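The Little Table by the Brick Wall

So we finally have the back half of the office to ourselves, and I have spent far too much of February thinking about one table. It's white, it's rectangular, and I love it more than a grown woman should love a table.

When we moved over from Pritholm, everybody brought everything. Mugs, chargers, a stapler that I swear weighs as much as my cat. By the second week you couldn't put down a sandwich without moving three things first. Puspita Ginting finally said what we were all thinking (louder than I would have) and we had a proper clear-out on the Sunday, 17th February, with donuts.

My rule for the table was simple: a plant, a glass, and one silly little thing, and everything else goes home or goes in a drawer. Hafiz thought the plant should go too, because he is a monster. I got outvoted on my fancy coasters but I won on the plant! 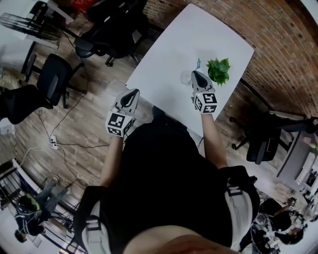
I did look at buying a bigger plant, by the way. The one I wanted at Lorano was $435, and I laughed out loud in the store and walked straight back to the car. A small one with nice bright leaves does the job just fine, and it's easier to shift when somebody needs the space.

The brick is what sold me on this place. All that red next to the brown floorboards makes the room feel warm even on gray mornings, and a plain white table looks so good against it. I wouldn't hang a thing on that wall. Syahrul Chin keeps sending me links to giant clocks and I keep pretending I didn't get them.

Still on my list: the cords. I hate cords on a floor - I trip over them, I vacuum around them, I mutter at them. Afiq says he has a bag of 100 cable clips at home and will bring them in, which he has now said four times. And the fan needs a real home before summer, maybe a shelf.

If you've got a good trick for keeping power strips out of the way on a wood floor without drilling into it, leave me a comment. I'm going over to Ultwood on my lunch break to look at shelves.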